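Gift basket season has begun

I've started on the Christmas hampers already, and it's only November!

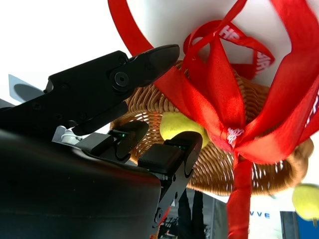
Svenja's is first, because she and her dog are the easiest to buy for (he gets a tennis ball, she gets the chocolate). I love a wicker basket for this. It looks generous before you've put a thing in it, and people hang on to them for years — Hildegard still keeps her knitting in the one I gave her ages ago.

My one firm opinion is about the bow. Go big! Red satin ribbon, a proper wide one, with loops you've fluffed out with your fingers. I bought 9 metres, which sounded ridiculous at the counter, and I'm already eyeing off another colour for Mum's. Shortbread gets baked next, then I'll sort out the jams and find some tissue paper to tuck around the jars.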